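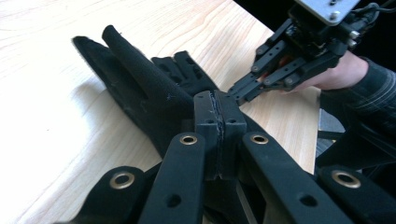
A black knit glove on the sorting table.

The glove basket by the front door is the part of the house most people give up on first. Coats have hooks and boots have a tray. Gloves get thrown in a heap in December and stay in it, and by July the heap has been pushed to the back of a closet with a scarf on top.

Delia Lungu thinks July is when to deal with it. She runs a small home-sorting business called Sastholm, and winter accessories make up a larger share of her summer work than she expected when she started. People call about a garage or a pantry, she says, and while she is there they open the hall closet and ask if she does that too.

"In winter you can't sort gloves," Lungu says. "Half of them are in somebody's pocket, or in the car."

Her method is slow and needs a clear table. Everything comes out of the closet, including what is in coat pockets and the bottoms of backpacks. Then the gloves are laid flat, one layer deep, palms down. She doesn't let clients pair anything until it is all out. Two black gloves picked from a pile look like a match until they are side by side, and then one has a longer cuff or a different knit.

Black is the hardest color. Most households own more black gloves than any other kind, usually bought in a hurry, and the differences are in the details: ribbing, a strap, the finish on the fingertips. Lungu works near a window or under a strong lamp and goes by touch as much as by sight. Lint shows up in that light too. She takes it off with a strip of tape before anything is put away.

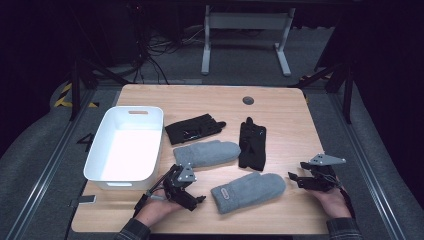
Mittens go more quickly. The sizes are easier to tell apart, and if there is a label near the cuff it usually settles the question. Fleecy ones should be stored loose, since a tight stack flattens the pile. She lays a pair thumb to thumb and folds the cuffs over once. She used to clip pairs together with clothespins and stopped after a client's wool gloves came out in December with dents in them.

For storage she likes a plain open bin with handles, one per household, on a shelf no higher than the shortest adult can reach. Lidded boxes are fine for an attic. In a hall closet the lid comes off in the first cold week and ends up behind the boots.

Single gloves get their own place, and a deadline. Lungu gives them one full winter. Marius Mihăilă, who repairs knitwear at a shop called Nesar, would give them longer. He takes in singles and uses the yarn to mend other pairs, and he says a good gray or black wool is always worth keeping. Fleece he can't do much with. Torn seams at the base of the fingers are the repair he sees most, and on a knit glove it is a short job if the hole is caught early. Left for a season, it runs.

He also asks people to wash gloves before they store them. Cool water, a little wool soap, no wringing. Press them in a towel and dry them flat, away from the radiator. Leather trim should be kept as dry as possible and wiped with a damp cloth.

Lungu's last job before our visit had 64 gloves in it, from a family of five. The sorting took an afternoon. Nineteen were singles, and two of those turned out to be a pair after the coats were checked a second time. The rest went into a bag with the date on it, Jul 26, 2026, and the bag went on the top shelf next to the hats.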